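Robotics Elective – Simulation Scene Inspection Checklist
Unit: Skunby, pick-and-place stage
Scene build: Furlow 11
Inspection date: February 11, 2022
Result: pass with comments (3 items open)

Complete every line before a student group submits its run for marking. Comments are to be entered beside the item they refer to. An item marked OPEN does not stop practice runs, but it does stop the marked run.

Section A – Scene and surface

A1. Table loads with wood texture applied. OK.
A2. Ground plane and grid lines visible behind the table from the external cameras. OK.
A3. Object spawned on the table, clear of the arm base. OK.
A4. One loose object only. OK. Extra objects from the Dalisay build were being carried over in November. The scene file now clears them on reset.
A5. Wood texture and object distinguishable in the gripper view. OPEN. The mesh lets the table colour through and the colour threshold picks up both. The group is to try a plain grey table before the next submission.

Section B – Arm and gripper

B1. Arm base seated on the table, no gap and no overlap. OK.
B2. Joint limits loaded from the class file and not from the default. OK. Checked against the printed sheet.
B3. Fingers open fully on command. OK.
B4. Finger contact pads assigned a friction value. OK. The value was blank in the first submission – now entered and locked.
B5. Hand can be brought to vertical over the work area without a joint warning. OK.
B6. Approach speed limited in the last stage of descent. OPEN. The limit is set in the script but is overwritten when the Skorenus planner is called. Move the line below the planner call and retest.

Section C – Cameras

C1. External view shows arm base, hand and object together. OK.
C2. Second external view set at a different angle to the table. OK.
C3. Gripper view shows at least one finger and part of the object during approach. OK.
C4. All views saved at the same resolution. OK.
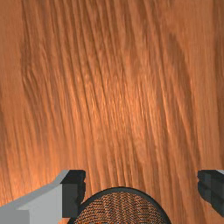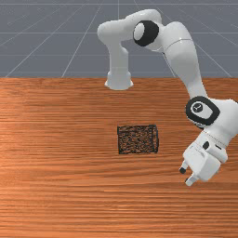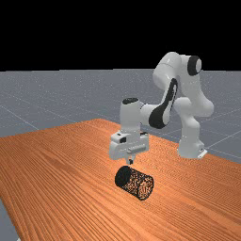
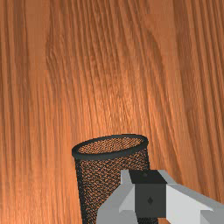 Section C views: wooden table, mesh or speckled object, and all or part of the gripper.

Section D – Object

D1. Collision shape matches the visible shape. OK with comment. The object is hollow and must not be given a solid hull. Students who accept the automatic hull will find that a finger cannot enter the opening.
D2. Mesh reduced before import. OK. Face count is 1,215, against a class limit of 4,000.
D3. Mass entered in kilograms. OK. Grams were entered by two groups last term.
D4. Object can start upright or on its side. OK. Both starts are to be attempted in the marked run.
D5. Object at rest before the arm moves. OPEN. A slow roll was logged on one side start. Increase rolling friction or add a settling delay, and note which was used.

Section E – Run records

E1. Random seed written to the log. OK.
E2. Joint positions and finger width logged at every step. OK.
E3. Failed attempts kept in the folder. OK. Do not delete these; marks are given for the fault analysis.
E4. Script header carries group number and scene build. OK.

Follow-up

A5, B6 and D5 are to be closed by the group and rechecked on the same scene build. If the build is changed, Sections A to D are repeated in full. Section E carries over provided the log format is unchanged.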